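The Blanket That Ate My Spring

By Rhiannon Ruddock
Apr 8, 2018

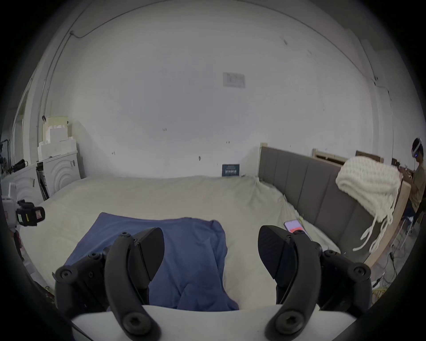

I have wanted a giant knitted blanket for as long as giant knitted blankets have been a thing, and I'm the sort of person who will look at a price tag, gasp, put the item back, and then go home and spend twice as much making it myself. So that is how I came to be standing in my kitchen last August with yarn up to my knees. The finished one lives on the end of the bed now, slung over the gray headboard, with loops fat enough to put your fist through and a few stray strands hanging down toward the mattress. I keep meaning to tuck those in. I have been meaning to tuck those in for months!

Let me back up a little. The whole business started with Nele Baumgart, who teaches a big-yarn class above a fabric store called Jetitz, two flights up, no elevator. I'd signed up with my friend Gwenllian Prosser, mostly for the company and the cinnamon rolls. We figured we'd make a scarf. Nele doesn't do scarves. She walked over, dropped a ball of yarn the size of a Thanksgiving turkey in my lap and told me to cast on 24.

On what? I asked. Where are the needles?

No needles. You use your arms, or you lay the thing out flat and pull the loops through with your hands, and the second way is the one I'd tell a beginner to try. Arm knitting looks wonderful in videos, but the minute you start you can't answer the door, scratch your nose or eat a cinnamon roll. I lasted four rows. Gwenllian did the whole of hers that way, on the couch, bossing her husband into feeding her crackers.

The yarn is where the money goes, so a word on that. There are two kinds you'll run into. One is unspun merino, the gorgeous cloudy stuff, soft as anything, and it sheds like a golden retriever. It pills if you look at it. The other is a chenille or a stuffed tube yarn, which wears a lot better and can go in the machine if you're careful with it. I bought one of each from Jetitz to test, slept with both swatches under my pillow like a weirdo, and picked the one I liked the feel of at three in the morning. Color was easier. I wanted cream. Gwenllian said cream would show everything and I should get charcoal, and she was right, and I got cream.

Now, the bed. A bed is the best worktable you own for this, and I'll stand by that even though my back disagrees. A dining table is too small once you get past the first couple of feet, and the floor is murder on the knees (plus, dog hair). On the bed you can spread the whole thing out, see where your loops are getting greedy, and walk around to the other side to fix them. Pull the comforter off first. Work on a plain sheet so you can see what you're doing. Mine's a cream sheet, so I was working cream on cream, and there was one evening when I knitted a corner of the top sheet right into row 31. I had to take out everything back to row 30 and I said some words.

My tension was all over the place at the start. You can still find the beginning if you know where to look, since the first rows are tight and grumpy and then they loosen up right about where I started having a glass of wine with it. Nele's trick is to measure each loop against your hand: four fingers in, snug but not squashed. Do that for the first 10 rows and your eye takes over. Mine took over at row 15 or so, but I'm slow.

Li-hua Ho, who sat across from us in class, made hers for a crib and finished it in one sitting. One! She then made another for her mother's armchair. I stopped sitting across from Li-hua.

Joining a new ball is the part everybody dreads and it's really not bad. With the merino you fluff out both ends, overlap them, wet your palms and rub like you're trying to start a fire. With a tube yarn you stitch the ends together with ordinary sewing thread. Leave yourself a tail of a good eight inches when you bind off and weave it back through the loops at the edge. I cut mine stingy, and that's the reason for the danglers.

Then there's the question of what to do with the thing once it exists. It weighs a ton. I tried sleeping under it the first night and woke up feeling as if I'd been sat on by a sheep. I tried it folded at the foot of the bed, where it slid off every time somebody rolled over. The chair in the hall was no good either, because then no one could use the chair. The headboard was a bit of an accident. I tossed it up there one morning when I was changing the sheets and it just stayed put, and it looked so nice against the gray padding that I left it. The wood on that bed frame is pale and the room's walls are plain white, and not very clean white at that, so the knit does a lot of cheering up for one blanket. Scuffs? What scuffs? Look at the blanket.

Care is simple, mostly because you'll be too scared to do much. Shake it out the window once a week. Spot clean with cool water and a drop of baby shampoo, and dry it flat, never on a line, or you'll have a blanket for a giraffe. If a loop gets snagged, don't cut it. Ease the slack back into its neighbors a little at a time with your fingers. Pills come off with small scissors and a good podcast.

Total damage: $111 in yarn, plus the class, plus the swatches, plus what I can only call a cinnamon roll budget. Gwenllian's came in under $100 and she mentions it often.

Nele is running the class again this summer, and she's adding an evening on floor cushions. I've told everyone I'm not going. I have, however, been up to Jetitz to look at a very nice rust color, just to look, and it may be in the trunk of my car.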